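Woodshop Basics, Wollatdale evening class - handout 4
Tabletops: reading grain, layout marks, cleanup, daily care
R. Drummond, rev. 5/10/19

Bring this sheet back next time, we use page two again for the finishing session in January.

1. Look before you touch

Get down low and sight across the top toward a window or lamp. Pale woods hide a lot when you look straight down. Swirls and bends in the grain = places where the fibers change direction, so a plane or scraper will tear there. Go light. Scraper card, not the plane, if you're unsure.

Glare is useful. Walk round the table and let the shiny patch travel. Dull spots inside it are usualy worn finish or old glue.

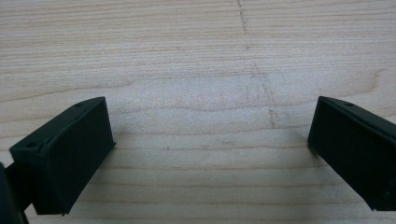 Fig. 1. Pale top, wavy grain. Faint pencil strokes near the middle.

2. Pencil marks

Layout lines get left on tops all the time. Before finish goes on they come off easy. After, depends if they're over or under the coat.

- soft white eraser first, along the grain
- then damp cloth, tiny bit of dish soap, wipe dry
- still there? try mineral spirits on a hidden spot first, underside is fine
- no sandpaper on a finished top unless you plan to redo the whole top. One sanded patch shows forever

Keep your own lines light. Hard pencil dents the wood and the dent stays after the gray is gone. Short ticks do the job for most layout, full line only where you cut.

3. Clear the top and check it bare

Everything off, crumbs too. Run a flat hand over it, both directions. Specks: fingernail or plastic card, never a blade. Mark problem spots with low-tack tape, write on the tape. 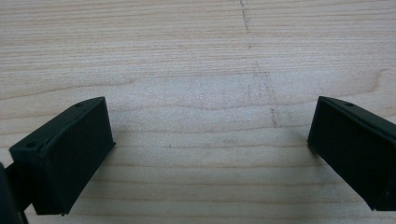

Afiq Lubis asked whether a table that gets used every day should be waxed on top of the lacquer. He does his twice a year with the Vandach paste and says water rings still get through by spring. Short answer - wax is fine but thin, and it won't stop a hot mug. Rings mean look at the coat underneath. Also wax has to come off before any touch-up or the new lacquer fisheyes.

4. Living with it

Mats and cups. Woven mats let air through, good, but grit sits in the weave and scratches when the mat gets dragged. Shake them out, lift dont slide. Feel the foot of every cup and bowl - the unglazed ring under some ceramics is as rough as 400 paper.
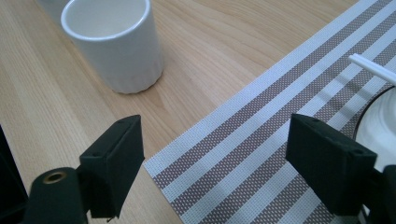 Move mats to a new spot every few weeks so the wood under them colors at the same rate as the rest. Wipe spills with the grain. No wet cloth left sitting overnight.

For next time: one scrap of pale wood, 11 inches or longer, pencil, eraser, rag. Scrap bin is in the Motunside room if you have none.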